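Juni, kurz nach elf abends

Wieder nicht eingeschlafen. Das Buch über den besseren Schlaf liegt auf dem Nachttisch, 283 Seiten, und ich bin jetzt durch. Hängen geblieben ist, dass ich früher ins Bett soll und abends nichts Schweres essen darf. Das wusste meine Großmutter auch, die hat kein Buch gelesen und schlief wie ein Stein.

Heute im Lernileck der zweite Abend vom Schlafkurs. Lauter müde Leute auf Stühlen, die knarren, sobald man sich bewegt, also hat sich zwei Stunden lang keiner bewegt. Die Kursleiterin spricht sehr leise, vermutlich Absicht. Thema war das Schlafzimmer als »Raum mit einer einzigen Aufgabe«. Kein Schreibtisch, kein Fernseher, keine Wäsche, keine Rechnungen. Ich habe brav mitgeschrieben und dabei an meine Steuerunterlagen gedacht, die seit März neben dem Bett stehen. 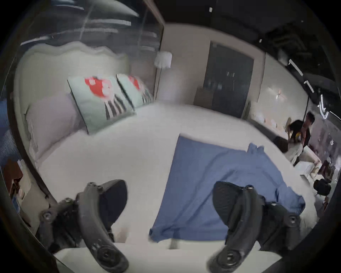
Mir leuchtet das alles bis zu einem gewissen Punkt ein. Aber wer in zwei Zimmern wohnt, hat eben keinen Raum mit einer einzigen Aufgabe. Die Frau neben mir hat gefragt, was man macht, wenn im selben Zimmer das Kind schläft. Antwort: ein Paravent. Na gut.

Danach ging es ums Schlafprotokoll. Ich soll morgens eintragen, wann ich eingeschlafen bin. Woher soll ich das wissen? Wenn ich es weiß, war ich wach. Letzte Woche habe ich die Spalte jeden Morgen einfach mit irgendwas gefüllt, und heute wurde mein Protokoll gelobt, weil es so vollständig ist.

Die App von Flidari habe ich nach drei Nächten gelöscht. In der ersten Nacht gab sie mir eine ausgezeichnete Note, da hatte ich bis halb vier wach gelegen und die Decke angeschaut. Offenbar liege ich sehr ruhig wach. In der dritten Nacht, der einzigen guten seit Wochen, hieß es, meine Erholung sei mangelhaft, und prompt war ich den ganzen Tag schlapp. Das hat mir zu denken gegeben. Wie viel von der Müdigkeit rede ich mir ein, sobald mir jemand eine Zahl dafür gibt? 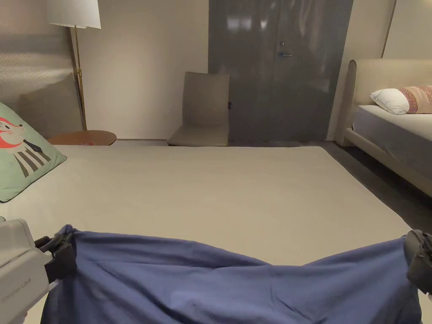

In der Pause lagen Prospekte von Henix aus, für eine Gewichtsdecke. 400 Euro. Für eine Decke, deren Vorzug darin besteht, dass sie schwer ist. Ich habe nachgefragt, ob es dazu Untersuchungen gibt, und bekam zu hören, viele Teilnehmer hätten gute Erfahrungen gemacht. Viele Teilnehmer haben auch mit warmer Milch gute Erfahrungen gemacht. Den Prospekt habe ich trotzdem eingesteckt, warum, weiß ich nicht. Er liegt jetzt unter dem Buch.

Auf dem Heimweg noch ins Sepúlveda, Kaffee getrunken. Um neun Uhr abends, ja. Er war gut. Laut Kurs hätte der letzte um die Mittagszeit sein müssen, und wahrscheinlich liege ich genau deshalb jetzt hier und schreibe. Andererseits lag ich gestern ohne Kaffee genauso da.

Nächstes Mal kommt die Atemübung dran, lange aus, kurz ein. Ich habe sie vorhin schon versucht, nach dem Zettel, und mir wurde ein bisschen schwindlig. Vielleicht mache ich sie falsch. Den Kurs habe ich bezahlt, also gehe ich hin.

Draußen räumt jemand Flaschen in den Container. Fenster zu, dann ist es zu warm. Fenster auf, dann die Flaschen. Morgen früh trage ich Mitternacht ein.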